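Chapter 4
Getting to Know a Two-Arm Cell

In this chapter
Reading a cell from the floor up
Plates, rails and why square matters
Cable loops and how much slack is enough
Power-up checks and the home pose
The first cloth run
Keeping a cell log

Chapter 3 left you with one arm on a bench and a working emergency stop. Now the fun starts! Put a second arm on the same rail and nearly every job you learned gets more interesting. Two arms can hold a cloth by both ends, pass a part across a table, or steady a thing while the other one works on it. They can also run into each other, tug on each other's wiring and drift out of line in ways a single arm never could. A good technician learns to love that kind of trouble, and by the end of this chapter we hope you will too.

The cell we follow belongs to the Kļaviņa training shop, where students know it as Droster. It was first set up by Triin Venckus, and the checks you'll learn are hers, with changes made over the years by the people who inherited the machine. Droster folds and sorts small textile items. That makes it a wonderful teacher. Cloth never lies the same way twice, so a badly set cell shows its faults quickly.

4.1 Start low

When you walk up to a cell for the first time, your eye goes straight to the grippers. Fight that. Begin with the frame and the rail, then the mounting plates, then the boards and wiring, and only then the arms. Faults at the bottom travel upward. A plate that sits one millimeter out of true can put a fingertip many millimeters from where the program thinks it is, and you could spend a whole afternoon adjusting software to hide a screw that needed a quarter turn.

Droster's two arms share one aluminum rail at the near edge of the table, each on its own black plate. Try each plate by hand with the power off. Push it sideways, then push it away from you. Any movement at all means you stop and tighten before doing anything else. Work the screws in turn, a little on each, and come back for a second pass.
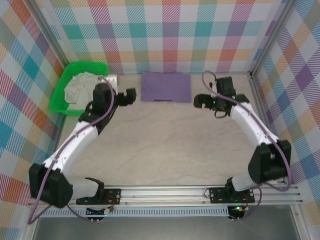
Spacing comes next. The two base joints need to be far enough apart for the elbows to swing freely, and close enough that both grippers can reach the middle of the table with something left over. Venckus wrote down the center distance at first setup and every later technician has measured against that number. Do the same with yours. Write it in the log, and write it on a strip of tape stuck to the inside of the cabinet door as well. You'll be so glad of that tape at the end of a long shift.

4.2 Cables

More cells stop for cables than for motors. Every joint an arm can bend is a joint its cable has to survive, and the wrist is the hardest place of all, as it turns the most and has the least room. The cure is a loop. Leave a generous one above the wrist, then let the cable follow the upper links down to the base with enough slack to bow outward when the elbow closes.

How generous? Move the unpowered arm by hand to its farthest reach, then fold it back as tightly as it will go. At full reach the loop should still be a loop. Fully folded, the slack should hang clear of the other arm and clear of the work. If it fails the first test, add slack. If it fails the second, move a tie point before you think about shortening anything.

Down at the base, the thin wires to the controller boards deserve a slow look with a flashlight. Check each plug for a snug fit, and check that no wire crosses a place where a plate or a base joint could pinch it. Long runs belong in the slotted duct. Short ones may stay in the open as long as they can't be snagged by a sleeve.

Shop note, from Esben Hafstein
I once chased a random gripper fault for two days. It came only in the mornings. I swapped the gripper, I swapped the board, I was ready to swap careers. The plug was seated on one side and lifted a hair on the other, and when the room warmed up it made contact. Push on the plugs first!

4.3 Power-up and home

With the mechanical checks done, clear the middle of the table and power up one side at a time. Wait for the board light on the first side before you touch the second. Then send each arm to its home pose at 20 percent speed with your hand on the stop. The grippers should come to rest open. If one arm stops higher than the other, don't correct it by eye. Rerun the joint zeroing from Chapter 3 on that arm and try again.

Once both arms go home cleanly, raise the speed to 80 percent and repeat. Listen as well as look. A healthy joint has an even hum, and after a week with a cell you'll know its sound the way you know your own car.

4.4 The first cloth run

Now give the arms something soft to handle. A plain cloth laid across the far half of the table is plenty. Ask the left gripper to go to the lower left part of the cloth and the right gripper to the upper right, and hold both just above the fabric before you let them close.

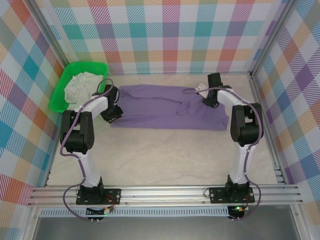 Check the height of each set of fingers with a feeler gauge if you have one, or a folded sheet of paper if you don't. Fingers set too low press the cloth into the table and load the wrist motor. Fingers set too high close on air. Adjust one arm, return it home, bring it back, and measure again, and only then go on to the other. Changing both together makes it very hard to tell which change helped.

Indrek Koppel's class kept Droster running for 113 practice folds after a full setup, stopping only to relay the cloth. Fold 46 went crooked. The students found the right gripper's fingertip pad had crept along its finger, and the fix took less time than the argument over whose turn it was to do it. Their log page is reprinted at the end of the chapter, and you'll use it in Exercise 4.6.

Before you read on
Find the cell log for the machine you'll be working with. Look up the last recorded center distance, the date the cable ties were last moved, and the most recent fault. Bring all three to the bench, along with a hex key set, a steel rule and a flashlight. Section 4.5 begins with the log open in front of you.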